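Verkdale creek: the planting numbers

The council's June update says 1,470 tubestock went in along Plorna Creek last winter, and calls the job a success. I'd like to know what counts as success. The update gives no survival figure, and the three sites on the Brurow side have no follow-up listed at all.

Planting is the cheap part. Weeding, watering and keeping rabbits off for four years is where the money goes, and the budget line for that is blank. Meanwhile 124 old willows are marked for removal before the new trees are tall enough to shade anything - hard luck for the platypus.

Ask for the survival counts in writing. A phone call won't get you a number you can quote later. 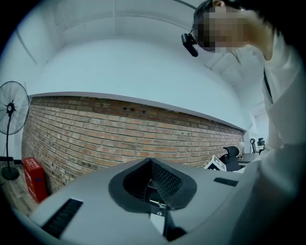 Submissions

Comments on the Latuheru Reserve stage close 17th July. Written ones only, through the council office.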